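3. Gathering the mugs on the tray

3.1. Material and setting

The present section treats one small household task: collecting mugs which stand on a table and placing them on a tray. We selected it from the Pamel list of 61 domestic tasks, where it has the short name "tray gathering". In the earlier work of our group it was considered an easy task, and only two pages were given to it. After we looked at it again, we came to the opinion that the tray deserves more attention than the mugs, for the reason that the tray decides how much order is needed. On a wide shelf a person may put a mug almost anywhere. On a tray each mug takes away a place from the next one, and the handles take away even more.

All mugs belong to one mixed set. We wished to avoid a set of identical mugs, as it is seldom met in a home kitchen, where mugs are bought one by one or received as gifts. The colors are different, and so are the surfaces and the shapes of the body. The tray is rectangular, with a low rim. The table is covered with a cloth printed with leaves and flowers, and the walls have a patterned paper of the type still common in older apartments. In the text we name every mug by its color.

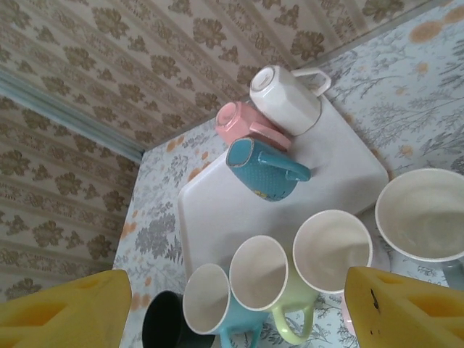

Figure 3. An early stage of gathering. Two mugs on the tray stand upside down and the teal-blue one lies on its side; the mugs next to the tray are upright.

Figure 3 illustrates the three positions which we distinguish in the coding: upright, upside down and lying. The lying position was absent from the first version of our scheme. We added it in August, when we noticed that the coders had been forced to choose between the two other values and did not choose in the same way. A mug on its side needs a separate value also for a practical reason. Its handle and its opening point in directions that have no meaning for a standing mug, and it occupies a longer piece of the tray.

The direction of the handle was coded separately, with respect to the long side of the tray. When a mug is partly hidden by another one and the handle cannot be seen, the value "not known" was given. We did not guess it from the moments before or after.

3.2. Closeness and order

In the material there are 275 coded states of the tray. By a state we understand any moment in which no mug is being moved onto the tray or away from it, or in which such movement concerns only a mug that is still outside the rim. For each state the coder noted which mugs touch each other, and whether the group lies at an edge, in a corner or in the middle of the tray.

Two habits of placement are known from the literature on tidying. In the first, which Tamošiūnaitė calls "placing by line", the objects are set in rows and the gaps between them are kept similar. In the second, "placing by contact", each new object is put against an object already present, and the rows appear only as a result, if they appear at all. Our material is nearer to the second habit. The mugs come tightly together while a part of the tray can still remain free. The handles point in several directions, and a handle turned to the outside of the group costs nothing as long as the group is small. When it grows, the same handle may become an obstacle for the next mug.

It should be noted that color was not used as a principle of order. Mugs of similar color can be neighbors or can be separated, and we found no reason to treat this as a choice. The state below can serve for comparison with Figure 3: the tray carries seven mugs, among them the pink, the orange and the black one, and the pale lime-green mug is on the cloth beside it.
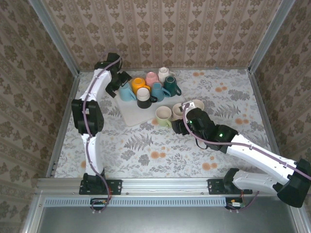

Pindolari objects at this point that contact between mugs says little about intention, and that a person in a hurry and a person with much care may leave the same group on the tray. In Pindolari's view only the order of placing can separate the two. We accept the objection in part. The order of placing was available to us and is treated in Section 4, but the final arrangement is what the next user of the tray meets, and we think it should be described in its own right.

3.3. Turning the mugs

The question of turning is older than the question of closeness. In many homes clean mugs are kept with the opening down so that dust does not come in. In other homes this is avoided, as the rim then touches the surface of the shelf. Both customs are defended strongly by those who follow them. In the Skinex household survey, from which we took the wording of our questions, 833 answers were collected, and many of them contained a free remark on exactly this matter, although no remark had been asked for.

For the tray the two customs have different consequences. A mug whose body becomes narrow toward the base takes less place at the top when it is turned, and more at the bottom, where it meets its neighbors. A mug with straight walls shows almost no difference. An upturned mug also cannot be filled by mistake, and a person who carries the tray sees at once that it is meant for storing and not for serving. A mixed arrangement gives no such sign. We therefore coded the turning for the mugs of the group and for those still outside it, and we compared the two values in each state.

A state in which the whole visible group is turned, while upright mugs stand nearer to the front of the table, was coded as "divided". We regard this as the clearest case, for the position of the mug alone tells to which group it belongs.
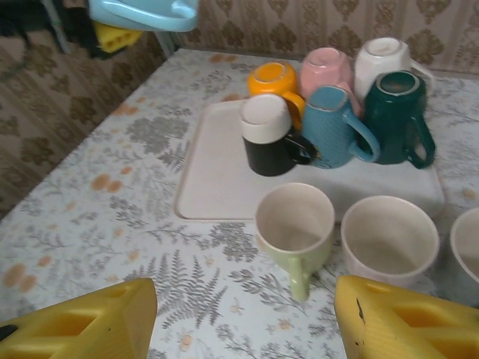
3.4. Limits of the description

The scheme has several weak points. First, it treats the tray as a flat surface and does not consider the rim, although a mug may rest partly on it. Second, the categories "edge" and "corner" are not well separated when the group is large. For groups that reach two sides of the tray we used "corner", and another reader may prefer a different solution. Third, one set of mugs and one tray are not enough to speak about kitchens in general. A repeated study with 30 mugs and a smaller tray is in preparation, in which the saucers will be included as well.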